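Plillholm talk, speaker notes, J. Tokarz
Subject: Hirach's late still lifes

Slide 1. Wait for the coats to settle. Say the title once. Leave out the joke about pears, it died in October and should stay dead.

Slide 2. Hirach painted the same kitchen table for most of his working life and complained about it in 209 letters. Read the short one: "The jug again. The jug is winning." Pause for the laugh. If none comes, go on as if there was no pause.

Slide 3. The Undik panel. Point out the shadow first, people always look at the lemon. The shadow falls toward the window. Critics called this a mistake for years, then Dobos wrote 600 pages calling it genius, and I have read them all so you don't have to. My own view is that he painted the shadow in the morning and the window after lunch.

Slide 4. Color. Two grays, one ocher, and a green he bought cheap and plainly regretted. Ask the room which gray is nearer. Somebody will say "both." Nod. 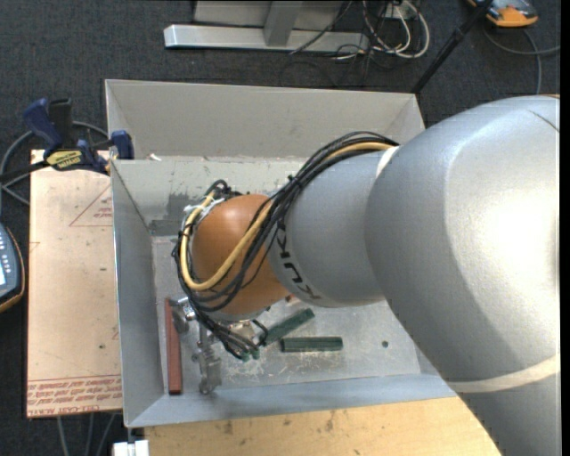 Slide 5. Hirach used his one warm color like salt, a pinch near the middle and then he hid the jar. Cover half the ocher pot with your hand and the whole canvas goes to sleep. Same trick with the orange-brown joint sitting among all that silver and gray, with the black cables crossing in front of it. The yellow hose would be his lemon peel.

Slide 6. Back to the jug. Last version, unsigned. Questions, if the heating holds out.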